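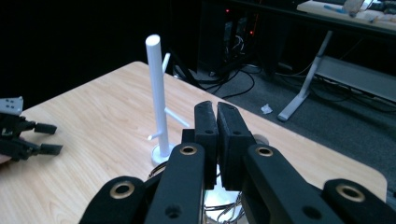 A hand-held gripper over a worktable, with a white peg stand and a second gripper at left. The two finger pads nearly touch.

Most of the written rules for robots in a workplace are about keeping people from getting hit. They cover fences, stop buttons and how fast an arm may move when someone is close. Very little of it helps a person who has picked up a gripper by hand and is about to spend an afternoon hanging things on pegs and taking them off again.

That work has grown quickly, and the shops that do it have had to write their own rules. Bratberg, which runs a small bench operation and trains operators for other labs, put its first version on one sheet of paper. The current version runs to 11 pages. Two other outfits, Baloyi and Unent, now use it with changes of their own.

The first section is about the gripper before anyone records anything. The operator closes the fingers and looks at the gap between the pads from behind, at eye level. The pads should meet the same way each time. If one leans more than it did in the morning, the tool goes back to the shelf with a tag on it. Operators may tighten a screw at the bench, but they may not swap a pad or a linkage arm. Those jobs go to whoever signed out the tool kit, and the change is written down with the tool's number.

Wear is the reason for most of the tags. Bratberg checks the pivots every 300 cycles on a new tool and every 700 once it has been through its first service. Unent uses the lower number for everything. Its people say the longer interval was fine for light parts, but they didn't want two schedules on the wall.

Wires get their own paragraph. A wire near the body of the gripper has to be out of the path of the arms through the full opening and closing. The operator works the tool slowly three times and watches the wire, not the fingers. Any wire that rubs is rerouted before the session starts.

The table comes next, and this is where the rules differ most from shop to shop. Bratberg wants a fixture such as a peg stand placed where the operator can reach every peg without leaning. It doesn't require the stand to be fixed down. Baloyi does, on the grounds that a stand that creeps across the table during a session gives you a different task at the end than you had at the start. Bratberg's answer is that a stand in a real kitchen or shop isn't fixed down either. Both positions are in print, and neither shop expects the other to change.

All three agree on pegs at different angles. A stand whose pegs all point the same way teaches one approach and not much else. The sheet asks for at least one peg that has to be reached from the side.

Where two grippers are in use, each has a home spot on the table, and a tool that isn't moving stays in it. The two may share a peg stand but not a peg. If the fingers touch, the operator stops, opens both, and starts the attempt over. The touched attempt is kept and marked. Earlier versions told people to delete it, and Bratberg dropped that line after a review of 245 attempts found that operators disagreed about what counted as a touch.

The floor rules are short. Cables should run behind the table or under a desk, away from where the operator stands. Loose paper gets picked up. Computers can sit on the floor if their vents are clear and nobody has to step over anything to get to the power switch.

Then there is the matter of records. Prallum, a one-page log form that came out of the same group, asks for the tool number, the fixture, the start and stop times and anything odd. The last box was added in November. In the first batch of 136 forms it was blank on nearly all of them, so the wording was changed from "Problems" to "What was different today?" More people fill it in now.

Sessions are capped at 40 minutes, with a break of at least 10. Baloyi allows a longer morning session if the operator asks for it. Hand and wrist strain is listed as a reason to stop at any point, and the form has no space for explaining why.

The sheet is revised twice a year. The next version will take up lighting, which so far gets a single line telling operators to keep their own shadow off the fixture.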